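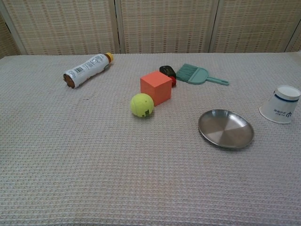
Textiles 2: Weave Structures
Handout 4, A. Fankhauser

Plain weave: each weft thread goes over one warp thread and under the next. Firm, flat, frays little.

Twill: the weft passes over two or more warps, and the step shifts by one each row. Look for the diagonal line. Denim is the usual case.

Waffle weave: long floats build up ridges around a sunken center. The cells hold water well, but the cloth shrinks a lot in the first wash — allow extra length when you plan the warp.

Basketry uses the same over-and-under, only with stiffer strands.

For March: read Kumarasinghe, chapter 4, and bring one sample of each weave, labeled with fiber and sett. Count threads per inch in two places and write down both.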